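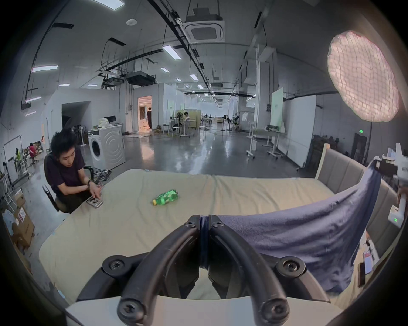 Is a "two grades guaranteed" maths resit course worth paying for?

Posted by marlpit, 26 September 2023
In: Exams and results > GCSE resits

My daughter missed her maths pass by a handful of marks in the summer. She's at Sturnby College now doing a course she likes, and the college has put her in for the autumn sitting, with one lesson a week until then. The group is large and by her account half of them are there under protest.

We've been sent a flyer for an online course run by a firm called Zoltance. I don't know how they got our address but that's a separate grumble. The pitch is that 80 per cent of their students "improve by up to two grades", and it says this is based on 2000 learners. The course costs £108. You get recorded lessons, a log-in for mock papers on something called Detia, and a printed workbook from the Wan series. There is a guarantee, with an asterisk, and the asterisk goes to a page of terms that I have now read three times.

My doubts, in no order:

The words "up to". If somebody goes up by nothing at all, haven't they still improved by up to two grades?

The flyer doesn't say what exam or what year the figures are from.

The refund only applies if the student "engages fully with all assigned Detia content". There's no list of the content.

They keep ringing. I've had a man tell me the price goes up when places run out, and I don't see how a recorded lesson runs out of places.

On the other hand she does need something. She works better with a timetable somebody else has set, and she goes deaf when it comes from me. It isn't a ruinous amount of money but it's not nothing in this house either. Has anybody used it? I'd like to hear from people whose child took the real exam afterwards, and I'm less interested in how nice the tutors were on the welcome call. Also, would the college mind? Can a mock mark from one of these things count towards anything?

3 replies, sorted by most helpful

tallowbrook
Posts often in Exams and results

I worked in a school exams office for a long time and I've seen a good many of these flyers. Taking your points roughly as they come.

The claim is worded so that it can't be wrong. "Improve by up to two grades" covers two grades, one grade, and a child who got a slightly better mark and the same grade. It may well cover the child who stood still. What you want is how many started one grade under a pass and finished with a pass in the real exam, and what share of everybody who paid that was. Ask for it by email, in those words. If they write back with a star rating and some quotes from happy parents, you've got your reply.

Watch for "learners" too. Does that mean everyone who paid, or everyone who finished, or everyone who filled in a form at the end? People who did badly don't fill in forms. If the 2000 is only those who sent in a result, the 80 per cent is 80 per cent of the ones who felt like talking about it. I'm not saying that is what they've done. I'm saying the flyer leaves room for it, and a firm with good figures would usually shut that door themselves.

Then there's the comparison that's missing. Your daughter was a few marks short. Grade boundaries move from one sitting to the next and so do students, and someone sitting that close to the line might go over it with a few quiet evenings and a decent night's sleep. Some would have passed with no course whatever. The firm will count them all the same.

Mock marks. A mark on Detia, or on any other practice site, counts for nothing towards the GCSE. There is no coursework in maths, so the grade comes from the papers sat in the exam room and nowhere else. It can tell you which topics are weak, if the questions are any good. Compare a few with real past papers before you trust it. I've seen practice sites where nearly everything was a tick-box, and a child can get very good at tick-boxes and still lose every method mark going.

The college. They won't mind her doing extra at home. What you must not do is let anybody else "enter" her for the exam as well. The college has made the entry. Ask her to get a printed or emailed statement of entry and check the following on it:

her name as it appears on her ID
the exam board
the tier, foundation or higher
the dates and times of every paper
any access arrangements she had at school, which don't always follow a student to a new place

That last one catches people out. If she had extra time or a reader at school, somebody needs to speak to the exams officer at Sturnby now and not the week before. I'd put that well ahead of any workbook.

Check the board before you pay as well. The content is much the same across boards, but the way the papers look and how the questions are put does differ, and you'd want her practising on the right ones. The Wan books I have come across were general GCSE ones with no board on the cover. Perfectly all right for practice. I wouldn't call them special, and you can buy that sort of thing second-hand.

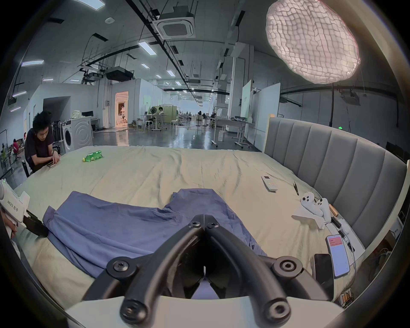
Crumpled blue cloth on the near side of the bed, green bottle beyond it.

What I'd do with no money at all: past papers from the board's own website, with the mark schemes. One paper, timed, at the table, phone in another room. Then mark it honestly with the scheme and write down every topic where marks were dropped. It'll be a shorter list than she expects. Work on those for the rest of the week and do another paper. Her college teacher should be willing to look at the list, and if the lessons really are as crowded as she says, a student who turns up with a written list gets more out of them than one who says "I'm bad at maths".

As for the calls, ask them to take your number off and note when you asked. Anybody telling you recorded videos are about to sell out is telling you something about the firm.

If you do go ahead, buy it online and pay by card, and save a copy of the terms on the day you pay. Look for what they say about cancelling. With things bought at a distance there is normally a cooling-off period, but with digital content you can be asked to give it up in return for starting straight away, often with one small tick. Read the tick.

pennyfarthing_mum

We did Zoltance for my son, started in April for the summer exam. It was fine. The videos are clear enough, the woman who does the algebra ones is very good. The Wan workbook came late and a few pages had the wrong solutions at the back, we emailed and they said it would be put right in the next printing.

He passed, so I can't tell you about the refund! But he was also having a lesson at school every day by then and my brother was helping with the ratio stuff, so I really couldn't swear to what did it. I think mostly he grew up a bit.

Detia I'd say is the weak part. It logs you out if you leave it idle and then marks the section as not done. I was forever telling him to go back in. If the guarantee hangs on that I wouldn't bank on getting a penny.

It did give him a timetable on the fridge which is worth something, you said yours likes that. Could you make one up and pretend it's from the college?

ohm_again

save your money. all these places are the same. youtube is free

marlpit
Original poster, replying

Thank you, particularly tallowbrook. I sent Zoltance the question about how many started one grade under and passed the real exam. The reply says their figures are "drawn from learner-reported outcomes across a range of assessments". I wrote back to ask whether "assessments" includes their own mocks on Detia and I've had another phone call but nothing in writing. I asked the caller the same thing and he offered me a free study planner.

So I'm not paying, at least not on that. I don't think they're crooks, I just can't find a claim on the flyer that I could hold them to.

She has asked for the statement of entry. It came back with the right name and the right board, and foundation tier as expected, but there was no mention of the extra time she had at school. She'd assumed it carried over and so had I. The exams officer wants the paperwork from her old school, and says they'd need to look at whether it still stands. I've rung the school and been told someone will call me back, so I shall be ringing again tomorrow.

pennyfarthing_mum, she'd spot a fake college timetable straight off, they've got a logo on everything. But she has agreed to a past paper each weekend if I stay out of the room. She did the first one and hasn't told me the mark. The list she wrote afterwards was mainly ratio and anything with a graph.

Does anybody know whether the old school is obliged to hand the access arrangements papers over, or do we have to ask for them ourselves?

tallowbrook
Posts often in Exams and results

Ask in writing, both of you, with your daughter's consent included, and address it to the SENCo and the exams officer at the old school together. Schools do pass these on when asked, but a phone message gets lost. Copy in Sturnby so they can see it's in hand. They will have to show it's still her normal way of working, so she should tell her teacher now and use the extra time in class tests as well. There is a deadline for the sitting, so ask the college exams officer what it is and get that in writing too.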